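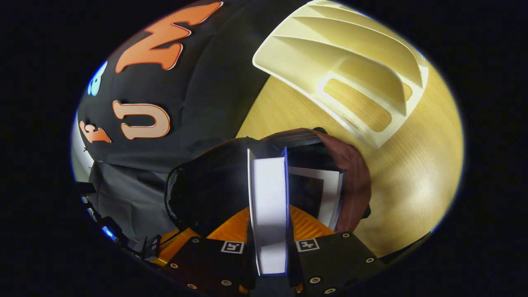 Can a machine put away the laundry yet?
Partly. Most of the systems we have tried at Purken can pick up one item of clothing from a bare table and put it in a bin. Fabric that has already slumped into folds is harder, and print makes it worse. Black cloth with big orange letters on it, creased between the M and the U, gives the vision software strong edges that have nothing to do with the edges of the garment. Folding is slower again. Our best result for a T-shirt is 40 seconds, from a flat start.

What about tidying a bench or tabletop?
Hard plastic organizers and trays are the easy part. They keep their shape, so a grip that worked once will usually work again. Glare on glossy plastic is still a nuisance and we recommend a diffused lamp. Soft things and bundles of mixed things are where most of our failures come from.

Do you do shop-floor work as well?
Yes. The Idanby site handles sorting and bin loading for small shops. Over the March trial it logged 3193 picks, of which 1858 needed no help from a person. The rest were either dropped, missed or stopped by the operator.

Is that good enough to replace staff?
No. Someone has to be nearby to clear stoppages. Customers who have kept the system use it for the dull end of a shift and leave the mixed bins to people.

Which gripper should I ask for?
For cloth and soft pouches, a compliant one. For boxes and trays, the standard parallel jaws on the Haugland arm are fine and cost less to repair. Both fit the same mount. Changing over takes 20 minutes with a hex key, and the arm must be re-zeroed afterward.

Can it do dishes?
Plastic cups and plates, from a rack to a shelf. We don't support glassware or knives. Wet items are not covered under the Stundard service plan.

Can I use it around children or pets?
Not at this time. The arm needs a marked work area, and the gate switch has to stay connected.

How do I book a demonstration?
Use the form on the contact page and tell us what you would like handled. Bring your own items if you can. Colour, finish and wear all affect the result, and our samples may not behave like yours.

Page updated July 2024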